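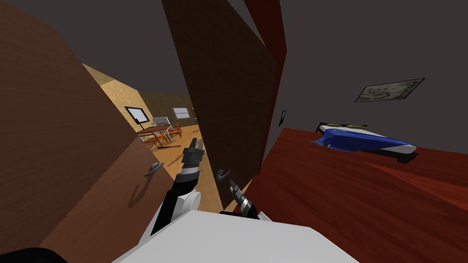
Two open doors with the bright dining room behind them, in the simulator. Left gripper in the gap, the right one below the handle of the middle door.

Planning gallery: what we want to buy for the Grosow apartment tests

Welcome to the gallery page of the Lirkell home robot group. On this page we collect pictures from our work together with notes on money, because our partners in Gakadbridge asked us to show what the budget is for. Until May the work stays in simulation. After this we would like to have one real robot with two arms, and a real apartment at Grosow to put it in. The page is kept by Canan Bozkurt. Technical remarks are from Doğukan Kozan. We are sorry for small mistakes in the English.

The gallery has one picture at this moment. The notes after it follow the things which are in the picture, so please scroll up when you need to compare.

Doors

A door looks like a cheap item in a budget, and the first version of our list had only one line for it. In the new version the doors have their own section. We plan to buy 12 door leaves, with hinges and frames, so that we can change a damaged one the same day. They should be brown wood with a plain surface. The simulated doors have a fine vertical grain, and Doğukan would like the real ones to be similar, so the cameras meet nearly the same surface in both places.

Please do not order doors with a glass part. We may add them next year.

Handles

Both doors in the picture have dark gray lever handles. We want the same type for the first purchase. Round knobs are on the list of wishes, but they need a different grip and probably a different set of fingers, and we do not have the hours for this now.

We ask the supplier for 100 handles in one order. It sounds like a lot for 12 doors. The handle is the part which receives the force when the arm arrives in a wrong angle, and the return spring becomes weak after long testing. Dağdelen gives a better price for the full box, and they will keep half of it in their own storage until we call for it.

Grippers

The left arm in the simulation has a black gripper with two fingers, and this is also what we ask for in the real system. Two fingers are enough to press a lever down and to hold the edge of a door. We looked at hands with more fingers and we decided to wait. Repair is expensive, and for each repair the hand must travel to the producer and back.

In the budget there are two grippers for use and two as spare. The finger pads are counted separately. We want 300 pairs of them, in soft and hard rubber, and this should be enough for the whole test period.

Floor

The simulated apartment has a golden-orange wooden floor in the dining room and a deep red-brown one in the bedroom. For the real apartment we will make two floors also. The total surface is 143 square meters, including the corridor and the place where the operator sits. Glossy floor is more difficult for the depth camera, and for this reason we want it in at least one room. Please calculate the wheels together with the floor! Last time we bought them separately, and the wheels left marks which we could not remove.

Furniture

Table and chairs with slatted backs, a low bed, a mattress, a blue blanket, one or two framed pictures for the walls. All of this can be second-hand. Canan has found a store close to Grosow which delivers on Thursday, and the driver carries everything to the second floor without extra payment. We would like the chairs to be light in weight, so one person can move them between two tests.

A few small things to lie on the floor should be bought too. In the simulation there is a thin dark stick near the chairs. For the real rooms we will take broom handles and short pieces of cable.

What is still open

The price for the robot base is not confirmed. We have one offer with service included and one offer without, and the difference is bigger than we expected. Doğukan prefers the offer with service. Canan would like to see first how many hours of training are inside it.

We also need an answer about insurance for the rooms, and somebody should measure the elevator before the doors are ordered in their final height.

Remarks about the list can be sent to Canan. New pictures will be added under the first one when the next budget version is ready.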